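I'd been meaning to talk to a proper bad sleeper for ages, so when the woman who runs the Godell guest house said she hadn't had an unbroken night in years and would happily moan about it, I was on the next bus (well, the one after, I missed the first).

We sat in her kitchen at half past four in the afternoon, which she calls her worst hour. "That's when I'd sell the house for a nap," she told me. "And if I have one, I'm finished. I'll be up at 3 listening to the pipes."

She's tried the lot. Warm milk, cold milk, a Tikus sleep tracker that kept giving her marks like a cross teacher. "It said 42 out of 100. I'd felt fine until then!" The tracker went in a drawer, and she says that was the first good decision she made.

What helped more was going to bed later. I must have pulled a face, because she laughed at me. She used to go up at nine and lie there getting furious. Now she stays downstairs till she's properly drooping, gets up at the same time whatever happened in the night, and keeps the bedroom for sleeping in.

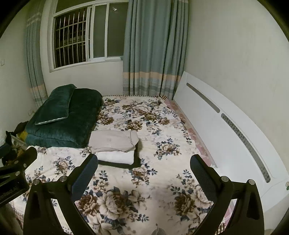
Her sister, who had wandered in for the biscuits by then, wasn't having any of it. She said the whole business was down to tea, that eight cups before supper would keep a horse awake, and that the late bedtime was just an excuse to watch more telly.

"It's five cups," said my host, rather stiffly. Then she admitted that she'd moved the last one to before lunch in June, and that yes, all right, it had made a difference. There was a bit of a silence and more biscuits.

I asked about the middle of the night, the part I dread myself. She doesn't look at the clock any more. She turned it to the wall and has left it there. If she's still awake after what feels like a long while, she goes down and reads an old Wavis catalogue, all garden hoses and shed hinges. "You can't get worked up about a hinge," she said. I've since tried this with a boiler manual and can report it's not bad at all.

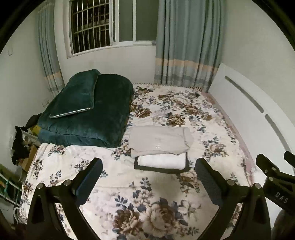 The other thing she swears by is a notebook on the stairs. Anything that pops into her head goes in it, from the gas bill to whether she was rude to someone at the Trương bakery, and then it has to wait till morning. Most of it looks daft by breakfast, she says, and the gas bill gets paid.

Does she sleep through now? "No," she said. "But I've stopped being frightened of it." She wakes once most nights, sometimes twice, and usually drops off again before the birds start. I said I'd take that. She put the kettle on, for me only, and her sister watched her do it.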